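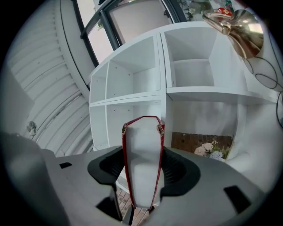 Shelving and Storage: Secondhand Room, June

Kanchan Shukla and Dinesh Rawat have been fitting out the front room at Grella, the secondhand homeware shop on Joshi Street. The room had been used for stock since the winter. It is now being set up for sales, with shelving along one side and the smaller goods grouped by type.

The white cube units came from an office clearance. They have open compartments of different sizes and small peg holes in the side walls, so the shelves can be set at different heights. Some sections have no backing board. Kanchan decided to leave them that way, as the wall behind is white too and the units are easier to wipe down.

White with red trim

A tall white piece with glossy red edging and a small metal clasp at each upper corner. It is listed under bags and cases. The trim wipes clean with a damp cloth. Please ask at the counter to try the clasps.

Cube shelving

The cube units are shop fittings and are not for sale. We have been asked about them several times. Jitendra Kashyap keeps a list of people looking for similar shelving and will call if another clearance comes up.

Flowers

Pale pink and white, with green leaves, kept low by the base of the shelf. Flowers are not priced. Vases are in the back room, next to the glassware.

Floor

The reddish-brown brick was swept and washed before the units went in. It is uneven near the door. Sushil Sisodia put felt pads under the feet of the heavier furniture, and we ask customers not to drag pieces across it.

Opening and prices

The front room opens on Thursday, June 18, 2026, at ten. There are 168 items on the first stock list, and 94 of them are priced under 20 dollars. Kitchen goods will go on the lower shelves and linens on the upper ones. Bags and cases will be in the larger compartments.

Larger furniture stays in the back room. Delivery is available in town for orders of 125 dollars or more, and Gemechu Mersha handles the bookings. Smaller orders can be held at the counter for 2 days with a name and phone number.

Donations of clean homeware are accepted at the side door during shop hours. We cannot take mattresses, paint or electrical goods without a plug.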